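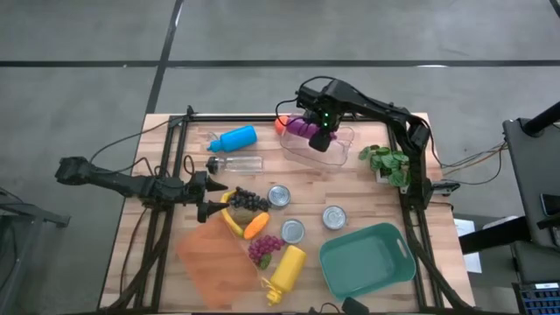 2023-03-20

The Sedine Food Store in Vudwood will change the way it sorts donated groceries from April, following a review of how goods are received, checked and packed for households in the district.

Under the new arrangement, all mixed donations will be emptied on to a single sorting table before anything is placed in a parcel. Fresh fruit and vegetables, tins, and bottled goods will then be separated and put into their own containers. At present, donations are often passed on in the bags in which they arrive, which has led to soft fruit being bruised by heavier items.

Carrots, aubergines and other firm vegetables will go into clear plastic boxes, so that the contents can be checked without lifting a lid. Grapes and bananas are to be packed last and kept apart from tins at all times. Mesh bags and open baskets will remain in use for produce that keeps better with air around it.

Tins will be stood upright with the lids facing up during checking. Any tin that is dented at the seam, swollen or without a label will be withdrawn. Bottles of water, sauces and condiments, including mustard, will be examined for loose caps and broken seals before they are packed.

The store issued 1226 parcels in the past year to 616 households in Vudwood and the neighbouring parish of Hamine. A review of complaints received over the same period found that 21 concerned damaged fruit, and a further 3 concerned leaking bottles. The management board accepted the findings in full and approved the purchase of additional boxes and baskets.

Donors are asked to continue giving as before. Items need not be sorted in advance, although the store would be grateful if glass jars could be wrapped and handed in separately. Potted herbs and small house plants may also be donated and will be offered to visitors at the door, as they are not suitable for inclusion in a parcel.

The collection point at Doãn Road will keep its existing opening hours. Goods left there will be taken to the main store for sorting on the same day. The collection point cannot accept frozen food, home-cooked meals or opened packets.

Households that receive a regular parcel do not need to take any action. Those with allergies or other dietary needs should make sure that the details held by the store are up to date before the new arrangement begins. Forms are available at the front desk and at the Hamine parish office.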